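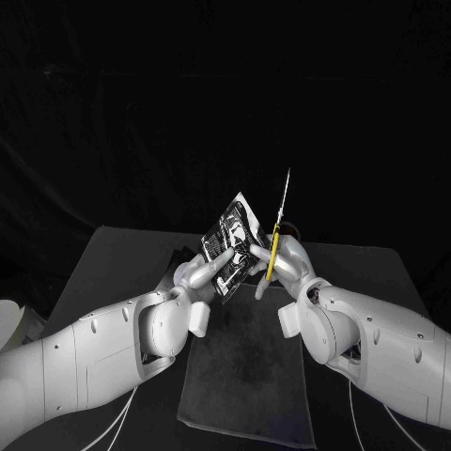
Foil packet and yellow-handled cutting tool held over a grey towel.

Pre-deployment readiness checklist – Brametari order services
Checklist revision 7
Inspected: 28 Jul 2021
Scope: production environment, Zuler and Dizon clusters
Result: pass with conditions (see items 2.3, 3.4 and 5.2)

Status key: OK, Conditional, Fail, N/A. Comments are mandatory for Conditional and Fail.

1. Release artefacts

1.1 Build is reproducible from the tagged commit – OK
Rebuilt on a clean agent. Checksums match the registry copy.

1.2 Container images signed and signature verified at admission – OK
Admission policy is in enforce mode on both clusters.

1.3 Base images within the supported window – OK
The reporting service is on the older base image. It is still supported but should be moved before the next revision of this checklist.

1.4 Dependency scan completed, no open critical findings – OK
One high finding in a test-only library. Not packaged in the runtime image.

2. Configuration and secrets

2.1 No credentials in source or image layers – OK

2.2 Secrets mounted from the vault at start – OK
Start-up fails closed when the vault is unreachable. Confirmed by blocking the route in staging.

2.3 Secret rotation exercised since last inspection – Conditional
Database credentials were rotated. The message broker credential was not. The rotation job exists but is suspended on Dizon. Re-enable, run once by hand, attach the log to the change record.

2.4 Configuration drift between Zuler and Dizon – OK
Drift report lists two differences, both intended: the replica count for the pricing service and the log retention setting.

2.5 Feature flags recorded with owner and expiry – OK
Some expiry dates have simply been pushed out. Flags with no code path left should be deleted.

3. Rollout controls

3.1 Canary stage defined for every customer-facing service – OK

3.2 Automatic halt on error-rate threshold – OK
Triggered in staging with injected faults. Rollout halted and traffic returned to the previous version without operator action.

3.3 Rollback of application tier tested – OK
Completed in 53 seconds from command to last healthy replica.

3.4 Rollback of schema changes tested – Conditional
The migration adds a non-null column to the orders table. The down script drops the column and any data written to it. Acceptable only while the column is unused by the application. Split the change: add as nullable, backfill, then apply the constraint in a later release.

3.5 Deployment lock respected by all pipelines – OK
The Gidov pipeline previously ignored the lock. Retested after the fix, now waits as expected.

4. Monitoring and alerting

4.1 Health endpoints report dependency state – OK
Liveness and readiness are separate. Liveness no longer checks the database – this was the cause of the restart loop noted in the previous revision.

4.2 Alerts routed to the on-call roster – OK
Test page acknowledged. The secondary contact was paged correctly when the primary was left unacknowledged.

4.3 Each paging alert has a runbook link – OK
Links resolve. The runbook for queue backlog still shows the old console layout.

4.4 Dashboards load with production permissions – OK

4.5 Log volume within quota under load – OK
Debug logging was left on in the notification service during the load test. Turned off, test repeated.

5. Data protection and recovery

5.1 Backups completing on schedule – OK

5.2 Restore from backup tested to a separate environment – Conditional
Restore finished and row counts matched. Application start against the restored copy was not attempted. Repeat with the full service set in August.

5.3 Backup encryption keys held outside the cluster – OK

5.4 Personal data masked in non-production copies – OK
Masking covers the free-text delivery notes field as of this revision.

6. Access

6.1 Production access by time-limited role only – OK

6.2 Break-glass account sealed and use audited – OK
No use recorded since last inspection. Alert on use was tested.

6.3 Departed staff removed from all groups – OK
Checked against the directory export. The Gidov pipeline keeps its own user list and must be checked separately.

Conditions of release

Item 2.3 to be closed before the deployment window opens. Item 3.4 to be closed by splitting the migration; the unsplit version is not approved for production. Item 5.2 does not block this release but will be marked Fail if it is still open at the next inspection.

Any change to the artefacts after sign-off voids sections 1 and 3. Sections 2, 4, 5 and 6 stand unless the cluster configuration has also changed.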